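Notes on the Closing of the Gruritthorpe Reading Circle Year

February 22, 2026

The fourth year of the Gruritthorpe Reading Circle came to an end this week, and I wish to set down a record of it while the particulars are fresh. Members who were unable to attend the final meeting have asked for one, and the printed minutes are brief.

The circle read four novels, the longest of them being Denivov, which occupied us from July until well after the clocks changed. It runs to 1,950 pages in the three-volume edition. Several members obtained the single-volume paperback, whose page numbers do not agree with ours, and a good part of each meeting was spent in finding the place. For the coming year it has been agreed that passages will be cited by chapter and paragraph.

Opinion on the book was divided. Khôi Hà held that the middle volume, in which the family does little except wait for a letter, is the finest writing in it. Ebony Te Moana considered that the same volume could be removed without loss, and read aloud two chapters in support of her view. I found myself persuaded by each in turn. The chapter on the frozen orchard was admired by all present, although there was some dispute as to whether the uncle is meant to have survived it.

Attendance was satisfactory. The circle lent 106 books from its own shelf, of which 99 have been returned. Members holding the remaining copies are asked to look behind their beds and in their cars. The Gilchrist translation in particular is out of print and would be difficult to replace.

A word should be said on the matter of notes in the margins. The circle has never forbidden them – pencil only – and I would not wish to see this changed. A previous reader of my copy had written "surely not" beside the proposal of marriage, and I thought of that reader often through the winter. Ink, however, remains unacceptable, as does the folding of corners.
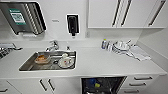
Will the circle take on another long novel next year? The members have voted for shorter works, none of more than 300 pages, with the first to be Falitz.

Copies of Falitz may be reserved in the usual way. It is a quiet book about a surveyor and his sister, and I would advise readers to leave the introduction until they have finished, as it gives away the ending on its second page. The list for the spring will be posted on this blog once the order of the remaining titles has been settled.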